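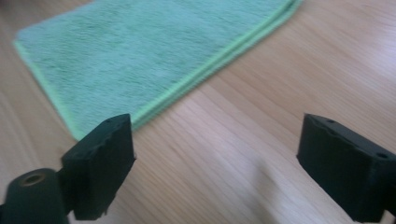 Romana Bartoš

Drying Behaviour of Household Cleaning Cloths Under Indoor Conditions

Textiles Project Report

1. Background

Cloths used in kitchens and bathrooms spend most of their lives hanging up between uses. A cloth that stays damp for a long time begins to smell, and the smell is usually put down to bacteria feeding on residues held between the fibres. Washing instructions supplied with cleaning cloths deal with temperature and detergent but say little about how the cloth should be left to dry after ordinary use.

The unit outline asked for a measured study of one everyday textile property. Drying time was chosen over tensile strength and colour fastness, as it could be measured with a bench balance. The work was carried out in April in the teaching laboratory at Brelley, under supervision, using cloths bought for the purpose and one supplied by Zakine.

2. Aim

The aim was to compare how quickly microfibre and cotton cloths lose water indoors, and to find out how far the way a cloth is left (hung open, hung folded, or laid flat in a fold) changes the result. A secondary aim was to see whether pile height had an effect separate from fibre type.

3. Terms

Microfibre in this report means a knitted cloth of split polyester and polyamide filament. Plush refers to a cloth with raised pile on both faces. Flat-knit refers to a cloth with no raised pile. Loading is the mass of water held by the cloth divided by the dry mass of the cloth, given as a percentage. A cloth described as dry has reached a constant mass on two consecutive readings.

4. Theory

Water leaves a wet cloth in two stages. In the first stage the surface stays wet and the rate of loss depends on the air: its temperature, its humidity and how fast it moves across the cloth. During this stage the mass falls in a nearly straight line against time. In the second stage the surface has begun to dry out and water must travel from inside the yarn before it can leave. The rate falls away and the curve flattens.

Polyester absorbs very little water into the fibre itself. Nearly all the water in a microfibre cloth sits in the gaps between filaments. Cotton takes water into the fibre wall as well as between the yarns, and that part is more tightly held. It was therefore expected that cotton would show a longer second stage than microfibre at the same loading.

Folding reduces the area open to the air without changing the mass of water. If the first stage is controlled by area alone, a cloth folded once should lose water at half the rate of the same cloth hung open. A cloth laid flat on a bench has one face sealed against the bench and should be slower again.

5. Materials

Four cloths were tested: a plush microfibre cloth (Zakine), a flat-knit microfibre cloth (Weltside), a cotton terry cloth and a cotton waffle-weave cloth. The two cotton cloths carried no maker's name. All were square and were trimmed to the same side length, with the cut edges oversewn in polyester thread. Trimming removed the care labels, which would otherwise have added a small area of different material.

Every cloth was washed before testing to remove factory finish. No fabric softener was used at any stage. Softener leaves a film on the filaments and is known to reduce uptake, and it would have been difficult to remove afterwards.

6. Method

Each cloth was conditioned overnight in the laboratory and weighed to give the dry mass. It was then soaked in tap water, lifted out, and pressed between two boards until the loading reached 100 per cent. Where too much water had been pressed out, the cloth was returned to the tray and the step was repeated. Adding water by spray bottle was tried first and was dropped because the wetting was uneven.

The cloth was then placed in one of the three positions. For the open position it was hung by two corners from a wire frame standing on the balance. For the folded position it was draped over the same wire along its centre line. For the flat position it was folded once and laid on a glass plate, also on the balance. The balance was read every 2 minutes through the first stage and less often after that. The door and windows were kept shut and the ceiling fan was off.

The position order was changed for each cloth so that drift in room conditions through the day would not fall on the same position each time. Temperature and relative humidity were logged at the start and end of each run with a meter placed beside the balance.

7. Results

Hung open, the flat-knit microfibre cloth dried first, in 121 minutes. The cotton waffle cloth was second, the plush microfibre third and the cotton terry last. All the open runs showed the expected straight section followed by a curve.

The length of the curved section differed by fibre. Both cotton cloths approached their final mass slowly, and the terry cloth had to be left until the following morning before two matching readings were obtained. The microfibre cloths changed from the straight section to the final mass over a short period.

Folding over the wire slowed every cloth, but by less than half. In each case the rate in the first stage was higher than the area argument predicts. The two hanging halves did not lie tightly together, and air could reach the inner faces from the sides and from below. This was most noticeable with the waffle cloth, whose raised ridges hold the layers apart.

The flat position was the slowest for every cloth. The plush microfibre cloth was affected most. Its upper layer felt dry to the hand well before the balance reached a steady value, and when the fold was opened at the end of one trial run the lower layer was still wet. That run was stopped early and is not included in the comparison.

8. Discussion

The results support the expectation that cotton has a longer second stage. They do not support a simple ranking of microfibre above cotton, as the waffle cloth dried sooner than the plush microfibre. Construction mattered at least as much as fibre. A deep pile holds still air close to the cloth, which slows the first stage, and it also increases the dry mass, so that a loading of 100 per cent represents more water in absolute terms.

This last point is a weakness in the design. Equal loading was chosen so that the cloths would be equally wet in proportion to their mass. A user wiping up a spill applies a fixed amount of water, and a test at equal water mass may be closer to ordinary use. Lukáč's course notes on fabric drying recommend reporting both, and this would be done if the work were repeated.

The finding with the most practical use concerns folding. Cloths are commonly folded and left on a bench or over the edge of a sink. A surface that feels dry is a poor guide to the state of the inner layer, particularly with a thick cloth.

9. Sources of error

Water dripped from the lower edge of the terry cloth in its first open run and landed on the balance pan, where it was counted as water in the cloth. A tray of dry paper did not solve this, and the run was repeated after pressing the cloth for longer to even out the water.

The wire frame moved slightly in draughts when people entered the adjoining room, and readings taken at those times were unsteady in the last digit. Relative humidity rose during the afternoon runs. Changing the position order spread this effect but did not remove it.

Only one cloth of each type was tested. Differences between cloths of the same type are unknown, and the ranking should be read with that in mind.

10. Further work

A set of runs with a small fan would show whether the effect of pile remains in moving air. Repeated washing could also be examined. Microfibre pile is reported to mat with use, and a matted cloth may dry differently from a new one. Both could be done with the existing frame and balance.

11. Conclusion

Cloths hung open dried faster than cloths folded over a wire, and those dried faster than cloths folded and laid flat. Flat-knit microfibre was the quickest to dry and cotton terry the slowest when hung open. Pile height and weave had an effect large enough to change the order expected from fibre type alone.

Appendix A contains the mass readings for all runs. Appendix B contains the temperature and humidity log.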